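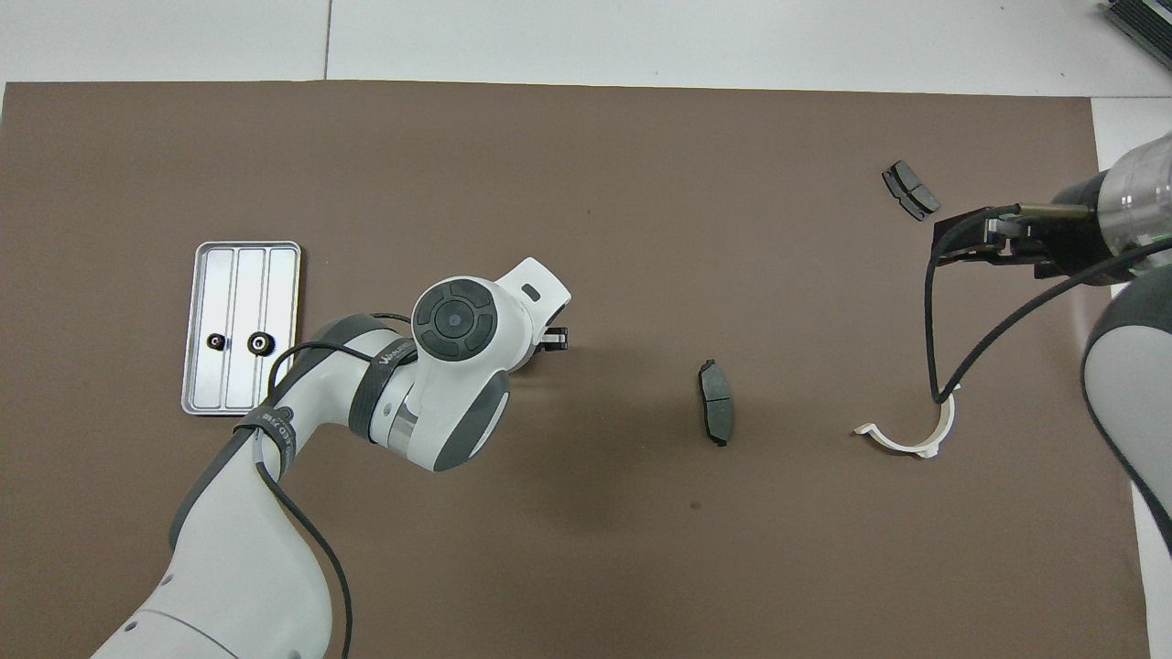 The target for the sorting task was 1000 episodes, and by late October we had 1567 on disk. After review, 756 of those are fit to train on. The gap is mostly my fault.

For the first few weeks I let each operator lay out the parts as they liked. Zdislava Kolář went through the logs and found the brake pads had been set down in nearly the same spot every time. A policy trained on that learns where the pad usually is and stops looking. We now draw a position and angle for each part from a list before every run, and the operator has 90 seconds to finish.

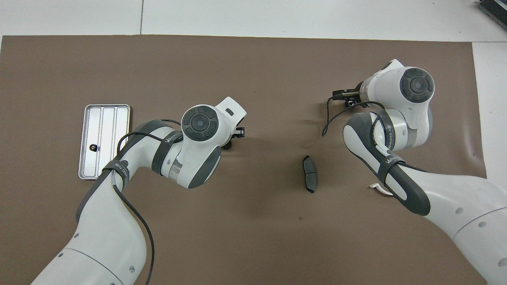
The second change was to the labels. Puddale, our recording tool, used to store one line of text per episode. It now stores one per arm, with the time each grasp starts and ends. That made the files slightly larger and the reviewing much quicker.

Failed grasps stay in if the operator recovers - they are marked and weighted separately. Runs with dropped camera data go. I still have the older Nornmont set to convert, and its joint angles are in degrees.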